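Wunby hand-held gripper kit, reviewed by a school robotics club

Our club has had the Wunby grippers since May. Before that we had a Rakby arm, which could pick up a cube, provided it was the cube it came with. The members wanted to do clothes. Specifically, they wanted to enter the laundry class of the Stillow student challenge, in which a team records itself handling garments by gripper and then trains something to copy it. I said yes before asking what it would involve.

The kit cost us £762, or nearly all of what we had. For that you get a pair of grippers, cables, a spare set of pads and a manual of 28 pages, four of which are about the carrying case.

Setting up

Allow an evening. Crisóforo Serrano, who is fifteen and reads manuals for pleasure, had the first gripper recording in 40 minutes. I did the second and would prefer not to give a figure. The screws are small and silver and roll a long way. The recording software is called Bhutto for reasons the makers keep to themselves, and it wants its settings entered again each time you update it.

In use

The finger linkage is the best thing about the kit. The two sides stay level with each other as they close, there's no slop at the pins, and the ridged blue pads get hold of plain cloth far better than the smooth rubber on the Rakby ever did. Trousers are our set garment, so trousers are what it has mostly been asked to hold.

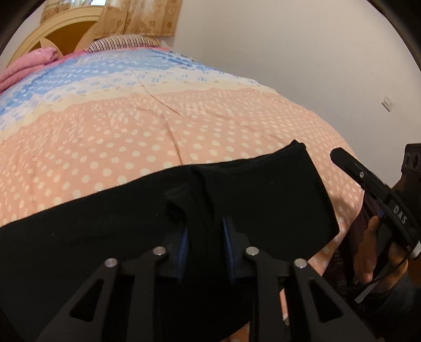

Black fabric between the pads, second gripper coming in from the right.

Black trousers on a patterned cover are a rotten choice if you want to see a seam, and a good one if you want to know where the trousers stop. Chunhua Guo picked them on the second ground and has defended them at every meeting. They also show every speck of lint, so we now own a lint roller (not included).

Thin fabric is harder. The pads will pick up the garment and a pinch of bedspread along with it, and you then fold both. You learn to come in low, take a ridge of cloth and lift before you pull. Benedek Szalai got the knack in one go. Erick Temba took most of a month and is now the better of the two, which Benedek disputes.

Weight is the other complaint. One gripper is fine. Two of them, arms out over a bed, are fine for ten minutes, after which the folds get noticeably more relaxed. We swap over after every fifth fold and nobody is allowed to be brave about it.

The cables deserve a paragraph of their own — they are thin, black and exactly long enough to reach the wrong side of the bed. Tape them down before you start.
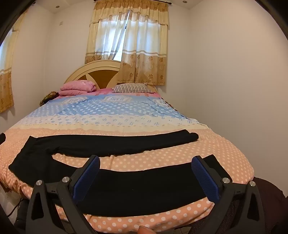
Page last changed: 25 July 2023

The full task is trousers spread flat, one leg brought over the other, then folded up from the cuffs. We set out to record 70 goes at it and kept every one, including those that ended as a heap. Uwe Heitmann, who helps with the training side, likes the heaps. He says the model needs variety. It has certainly learned heaps.

The recordings themselves are good. The view from the gripper is wide enough to take in both legs and most of the bed, though it goes dark in the corners. A bright window straight ahead didn't spoil anything, but we did get steadier results with the curtains drawn across.

Spares

Pads are easy to change and come in pairs. The replacement cable was dearer than I'd like and arrived in a box that would have held a toaster.

Would we buy it again?

Yes, for a club with patient members and somewhere to spread things out. If yours meets for half an hour at lunch, get something that clips to a table. I'd knock off a star for the manual and half a star for Bhutto, leaving three and a half out of five. Crisóforo wishes it recorded that he would have given four.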